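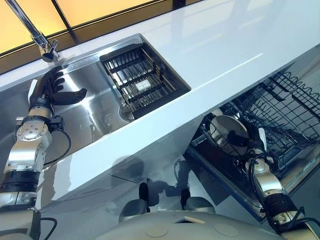
Stainless basin with a wire drainer basket set in the right-hand side.

Posted in July by the Hakside maintenance desk

Descaling a kitchen sink and tap with citric acid

Scale is mostly calcium carbonate left behind when hard water dries. On stainless steel it shows as a dull grey film, heaviest around the drain and under the tap. The method below suits stainless basins and chrome fittings. Do not use it on marble, limestone or unsealed grout.

Materials

Citric acid powder, 100 g. Warm water, 2 litres. Paper towel, a soft nylon brush, rubber gloves and eye protection. Food-grade powder from the Flerier range is adequate; the technical grade has no advantage at this strength.

Procedure

1. Remove any rack or basket and rinse the basin. Wash off grease with dish detergent first, as acid will not penetrate an oily film.

2. Dissolve the powder in the water in a plastic bucket. Add powder to water and stir until clear.

3. Lay paper towel over the scaled areas and wet it with the solution. Wrap the base of the tap the same way.

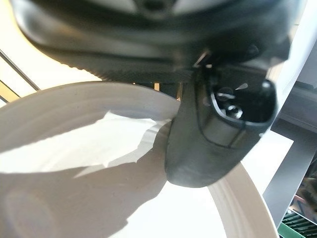

4. Leave for 20 minutes. Re-wet the towel if it starts to dry at the edges. Heavy deposits may fizz slightly - this is carbon dioxide and is harmless in a ventilated kitchen.

5. Lift the towel and brush along the grain of the steel. Repeat the soak if a rough patch can still be felt with a fingertip.

6. Rinse with plenty of cold water and dry with a cloth.

Aerator

Unscrew the aerator by hand, or with taped pliers if it is tight. Note the order of the screen and washer. Soak the metal parts in leftover solution, rinse and refit. If the washer has hardened, replace it. Jerimham stocks the common size under part 1078 and the wider one under 1232.

Never mix citric acid with bleach or any cleaner containing it. The combination releases chlorine gas.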